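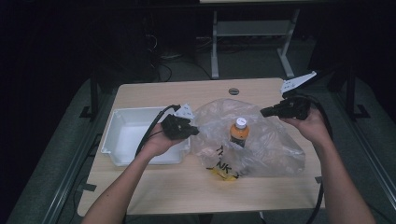

Lassen sich Greifstrategien aus handgeführten Demonstrationen auf einen Roboterarm übertragen, ohne dass dieser beim Aufzeichnen beteiligt ist? Teilweise, und nach unseren Daten schlechter, als es die bisherigen Berichte zu Flikmont nahelegen.

Abb. 2: Beidhändige Demonstration mit zwei Handgreifern; Flasche auf oder in Klarsichtbeutel, links daneben die Schale.

4.2 Übertragbarkeit der Demonstrationen

Der Datensatz Pivel umfasst 2000 Demonstrationen an 14 Objekten. Trainiert wurde mit der Standardkonfiguration von Flikmont, ausgewertet mit je 30 Versuchen pro Objekt. Bei formstabilen Objekten blieb die Strategie meist nahe an der Vorgabe. Bei Folien und Beuteln (Abb. 2) gilt das nicht: Die Greifpunkte streuten stark, und ein erheblicher Teil der Versuche endete mit einem Griff ins Leere.

Ob daran die Lageschätzung schuld ist oder die Demonstration selbst, können wir nicht trennen. Menschen korrigieren ihren Griff laufend - auch nach Gefühl, und davon steht nichts in den aufgezeichneten Trajektorien. Die Annahme, mehr Daten würden das Problem beheben, halten wir für unbelegt. Eine Verdopplung der Beuteldemonstrationen brachte in unserem Aufbau keine erkennbare Verbesserung. Der Vergleich mit Rundent ist zudem nur eingeschränkt aussagekräftig, da dort andere Abbruchkriterien gelten.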